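Green blocks first, tea break second: Ravo hands its sorting bench to a robot

March 6, 2025

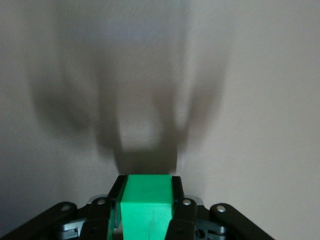

The sorting bench at Ravo's Pukcombe works has a new starter. It doesn't park in the manager's spot, it has no view on the football, and it has been given the job everybody else spent years trying to swap out of.

Ravo makes and refurbishes coloured plastic blocks for classrooms. Schools send back their tired sets, the sets get washed and checked, and every block has to be picked up, turned to face the right way and put in its slot in a tray. A full tray holds 61 blocks. Until this summer the picking up and turning was done by hand, by whoever had drawn the short straw on the roster.

The arm has taken over the bench for the green blocks only. Green was chosen after a long meeting in which several people argued for red. The other colours are due to follow in May, provided the software supplier, Fodurent, finishes the update it had earlier described as nearly finished.

Staff were told in the spring that no jobs would go, and so far none have. What has gone is the roster. The 17 people who used to take turns at the bench now divide their shifts between repairs, packing and what the company's notice calls "cell support", a phrase that covers refilling the feed, clearing jams and standing beside the arm when it has stopped, wondering whether it is thinking.

It stops fairly often. On its first full shift the arm placed 771 blocks against a target of 1000, a figure the day crew wrote on the whiteboard in large numerals and underlined. The evening crew, who had been beating the target by hand for years without anybody writing it on anything, added a small drawing of a medal.

Opinion on the floor is mixed, and depends a fair bit on the state of your wrists. Some of the longer-serving workers say they go home less sore and would not have the old bench back if it came with a pay rise. Others miss it. You could talk at the bench, or listen to the cricket, and your hands would get on with things. Repairs needs your eyes the whole time, and cell support needs you to stay behind a yellow line while something beeps.

There has also been some grumbling about pace. A person sorting blocks can slow down after lunch and make it up before knock-off. The arm keeps to one speed, and the packers downstream have found that their own afternoon has been set to match it. After a week of complaints the company put a buffer shelf between the two stations, so trays can pile up for a bit while someone finishes a sandwich. The shelf cost very little and is by some distance the most popular part of the project.

Training has been another sore point. Everyone on the roster was promised two days with the integrator, Ccori, and most have had one. The second was put off when the trainer was needed to look at the arm. Workers who have done the full course are paid a slightly higher rate, and those still waiting would like it backdated. The company says it is looking at that, and the union delegates say they are looking at the company.

One change was not in the plan. The bench used to be where chipped and warped blocks got weeded out, by feel and without any fuss, by people who had handled so many they could tell a dud without looking down. The arm will happily tray a dud. After a Pukcombe primary school rang to ask why its blocks rocked, a checking step was added at the end of the line. It is done by hand, sitting down, and there is already a waiting list to get on it.

Ravo says it will review the green line before the other colours move across, and has asked staff to put their comments in writing. The suggestion box was emptied on Monday. Most of the slips were about the beeping, which can apparently be turned down, though not from the menu anyone on site has the password for.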